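Abro hilo, que llevo semanas prometiéndolo y siempre se me hace de noche. Va sobre el hierro, la ferritina y lo que he ido aprendiendo desde octubre, cuando me dieron la analítica y se me quedó cara de tonta mirando el papel. Poneos cómodas, que me conozco y me enrollo.

Lo primero: no soy médica ni farmacéutica. Cuento lo mío, con mis números y mis manías, y quien se vea reflejada que pida cita y lo hable con quien sabe. Que luego me escribís por privado preguntándome dosis y me da un apuro tremendo no contestaros.

Mi ferritina salió en 9. Yo llevaba meses diciendo que estaba cansada por el trabajo, por el cambio de hora, por la mudanza, por lo que fuera (siempre hay algo a lo que echarle la culpa, ¿verdad?). Subía las escaleras de casa y me sentaba en el último escalón con las bolsas de la compra todavía colgando de la mano.

La doctora me mandó comprimidos y me dijo que tuviera paciencia, que esto va despacio. Los de la primera caja me sentaron fatal, el estómago del revés toda la mañana. Se lo conté y me los cambió por otros, los de Hendach, que tomo en días alternos. Con estos me apaño muchísimo mejor, aunque a mi hermana le pasó justo al contrario.

El café, ay, el café. Yo me tomaba la pastilla con el café con leche del desayuno, tan contenta, y en la farmacia me miraron con una ternura... Ahora la tomo al levantarme, con un vaso de zumo de naranja, y espero un buen rato para lo demás. El primer café del día me sabe a gloria, eso también os lo digo.

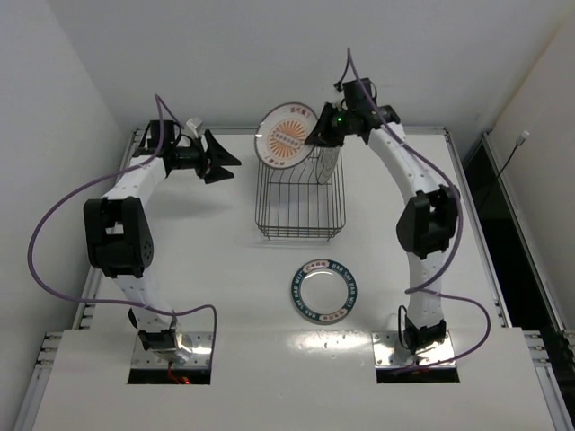

Sigo con la comida, que es de lo que más me preguntáis. Lentejas dos veces por semana, con pimiento crudo picado por encima o una mandarina de postre, por la vitamina C. Mejillones cuando los encuentro bien de precio. Espinacas también, pero porque me gustan, que lo de Popeye me lo bajaron de las nubes en la consulta.

Otra cosa que pregunté: el calcio. Yo tomaba uno de Jendby por las noches y me dijeron que lo dejara lejos del hierro, así que se ha quedado en la cena y el otro en ayunas. Me puse una alarma en el móvil con una canción horrorosa para no olvidarme - funciona, porque me levanto corriendo a apagarla.

Y guardad los comprimidos en alto, por favor, si hay niños en casa o vienen de visita. Los míos estaban en el frutero (sí, en el frutero, con los plátanos) hasta que vino mi sobrina. El hierro para un crío pequeño es peligroso de verdad. Ahora viven en el armario de arriba, dentro de una lata de galletas.

A Vusumuzi Ngcobo, que me leyó el primer borrador de este hilo y me quitó tres barbaridades, un abrazo enorme. Las que queden son mías.

Segunda analítica: 19. Ya sé que no es para tirar cohetes, pero yo salí de allí dando saltitos. Las escaleras las subo del tirón, y el domingo hasta anduve hasta el mirador con las de siempre y hablando todo el camino, que ya es aire.

Me toca repetirla en primavera. Os cuento por aquí cuando la tenga. Y si a alguna le han mandado el hierro líquido, que me diga si mancha los dientes o es leyenda, que tengo a mi madre preocupadísima con el tema.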